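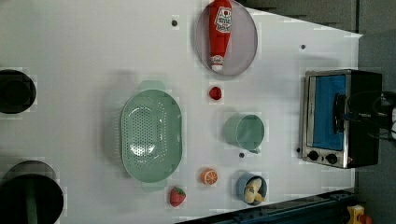 Bindley Bowl: visiting supporter and ticketing FAQ

Last updated 2023-02-10

Who plays in the Bindley Bowl?

The match is contested by the two highest-placed clubs in the Skastside Gridiron League at the end of the regular season. If two clubs finish level on wins, the result of the game between them decides the order. If they did not meet, points difference is used.

Where is the game held?

At Brernthorpe Stadium. The venue is fixed and does not depend on which clubs qualify. The club finishing first is treated as the home side for kit, bench and changing room purposes only.

When is it played?

In May, on the weekend after the final round of league fixtures. The exact date and kick-off time are published with the fixture list. Gates open two hours before kick-off.

What is the capacity?

2,000, of which 1,255 are seats in the main stand. All other places are standing, on the open terrace opposite.

How are seats allocated?

Rows A to F are sold first to season ticket holders of the two qualifying clubs. Unsold seats in these rows are released to general sale six days before the game. All other rows go on general sale as soon as the finalists are known. Row A is at pitch level and the view of the far touchline is partly blocked by the team benches between blocks 2 and 4. Tickets for these seats are marked "restricted view".

Can I choose my exact seat?

Yes, when buying online. Telephone orders are given the best seat available in the block requested. Standing tickets are not numbered.

How many tickets can one person buy?

Six per account. Clubs and schools wanting more should use the group booking form.

My ticket has not arrived. What should I do?

Tickets are sent by email as a PDF. Check the junk folder first, then log in and select "Resend order". If the order does not appear in your account, payment was not completed and the seats have gone back on sale. Printed tickets can be collected from the box office window on the day with the order number.

What happens if my journey is delayed?

Tickets remain valid until the end of the third quarter. Supporters arriving after kick-off will be held at the top of the stand and shown to their seats at the next break in play. Refunds are not given for late arrival, including where the delay was caused by a rail, coach or air operator.

Are there coaches?

Idahosa Coaches runs a return service from Skastside station. Coach tickets are sold separately and cannot be added to a match ticket order. The return coach leaves from the north car park 40 minutes after the final whistle.

Can I bring food and drink?

Cold food and soft drinks in plastic bottles are allowed. Glass, cans and alcohol are not. Hot food is sold at the kiosks behind the main stand, which take card payments only.

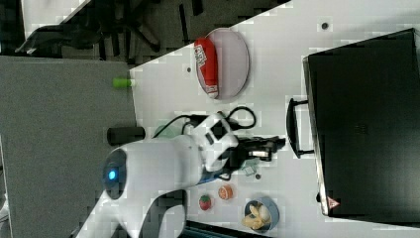 Black microwave oven on a white tabletop.

Is re-entry allowed?

No, except on medical grounds and with a pass issued by a steward at gate 2.

What size of bag can I bring?

Bags must fit under a seat. There is no cloakroom. Bags may be searched on entry.

Is there access for wheelchair users?

Wheelchair spaces are at the front of block 3 on a raised platform. Each includes one companion seat at no charge. These places cannot be booked online; use the access booking form.

What if the game is postponed?

Tickets are valid for the rearranged date. Holders who cannot attend may claim a refund of the face value up to the day before the new date. Booking fees are not refunded.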